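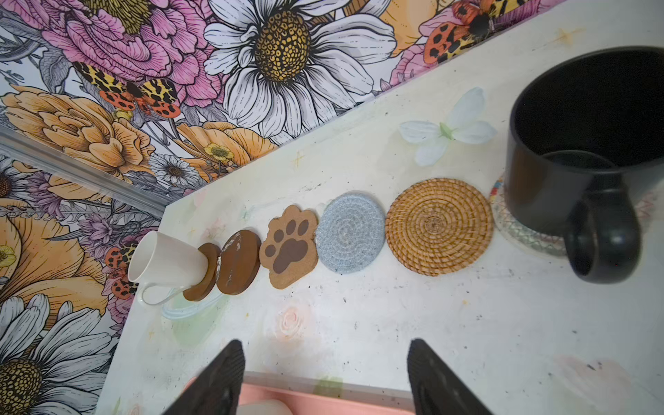
26 October 2026
By the Otbridge Supper Notes desk

Good news for anyone who has been mourning the cheese spirals: Herard is baking again! The bakery's new shop opens on Remitz Street in the first week of November, three doors up from the old one and with a proper oven this time. I walked past last night on my way home and the paper was still up on the windows, but the lights were on and the whole block smelled like browned butter, so I did what any reasonable person would do and knocked.

They let me in. I came out with a warm paper bag and flour on my good coat.

If you moved to Otbridge after the spring, you'll have missed all this, so a quick catch-up. Herard shut in April when the lease ran out, and for months the only place to get its bread was the Xolalpa café by the ferry dock, which took a few loaves each morning and sold out before I'd found my shoes. The café will keep its order once the new shop opens (I asked, because I've grown very attached to the toast there), and it's adding a morning bun with cinnamon and a bit of dark chocolate grated through the filling. I've had one. It's lovely with coffee and a bit much with hot chocolate, though I finished both.

The counter will open with 11 kinds of bread and pastry, down from the old list. The rye is staying, the seeded loaf is staying, and the plain white sandwich loaf is back after a long absence, which will please my household no end. Gone for now are the olive sticks. I said what I thought about that and was told they might turn up at Christmas.

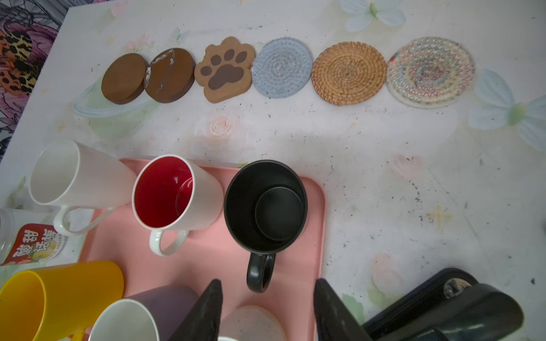 The cheese spirals have changed a little. The dough is softer than it was, with potato in it, and the filling is now a mix of sharp cheddar and a fresh white cheese, plus a good amount of chive. It's rolled into a long thin rope and wound up from the middle, much flatter than before. Think of the golden-orange rattan coaster, second from the right, with all those tight concentric coils, and you've got the look they're after. More coils means more crust, and the crust is where the cheese leaks out and goes lacy and brown. I tried to wind one myself and it came out like a dropped scarf, but it baked up just fine and I ate it standing at the sink.

For opening morning they're making 100 spirals, with a limit of four per customer. Doors are at seven. I'd get there early if I were you, and I'm only telling you this because I plan to be ahead of you in line.

There will also be a baking class, which is the part I'm most excited about. It runs in the evenings through November in the back room of the new shop, costs $40, and covers one dough start to finish: mixing, folding, shaping, baking, eating. You take home a jar of starter and whatever you haven't polished off. The first evening is the potato dough and the second is a soft milk bread, and after that they'll see what people ask for. (Please ask for doughnuts. I can't be the only one.) Sign-up is on paper at the Xolalpa till, with no online form, so bring a pen that works. Theirs didn't.
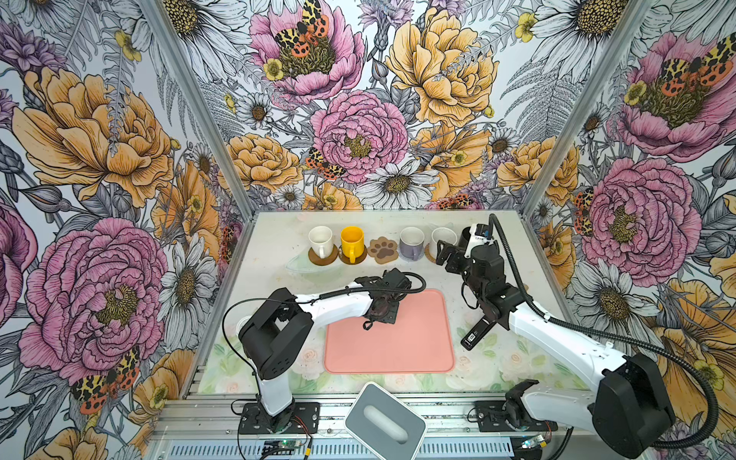

Four mugs on the table and peonies all over the walls.

A few practical bits. The new shop has no seating yet, apart from a bench out front that catches the sun until mid-morning. Bring your own bag and they'll knock 50 cents off a loaf. The parking along Remitz Street is as bad as ever, and the lot behind the library is a much better bet if you don't mind a short walk with a hot loaf under your arm, which in November I don't mind at all.

Day-old bread goes on the shelf by the door at half price after three. I make it into crumbs for macaroni and cheese, or fry thick slices in butter and put a runny egg on top, and I'm planning to try the leftover rye in a bread pudding with maple syrup and pears. If it's any good I'll post the recipe. If it's awful I'll probably post that too.

Regular hours after opening week are seven to four, closed on holidays.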